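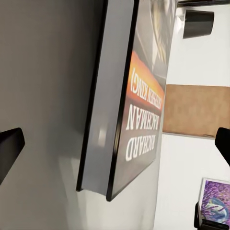 How to Send a Demo That Gets Played

Labels are run by tired people with full inboxes. Your job is to take up as little of their evening as possible.

1. Pick two tracks. You have 70, I know. Send the two you'd play to a stranger, then stop picking.

2. Bounce them properly. Leave a little headroom, trim the silence at the front and name each file with artist and title. "final_FINAL_6" is a cry for help.

3. Upload them as private streaming links with downloads switched on. Attachments go straight to the place attachments go. Open the link in a browser where you're logged out – you'd be amazed how many demos are locked.

4. Read the label's last five releases, by which I mean listen to them. Caroline Sang, who handled demos at Buvodis for nearly six years, got a steady supply of trance. Buvodis puts out dub.

5. Write the email. Four sentences will do: who you are, what the tracks are, why this label, where to find you. Leave out your childhood piano lessons. Spell the name right, too. Julián Palacios of Robles still gets mail for "Julie".

6. Wait a month, follow up once, and go make something else. If you send in November, make it two months.

When a label says yes, ask for the contract before you tell your cousins.

Wurkier – questions and corrections via the contact page | © Wurkier | Back to top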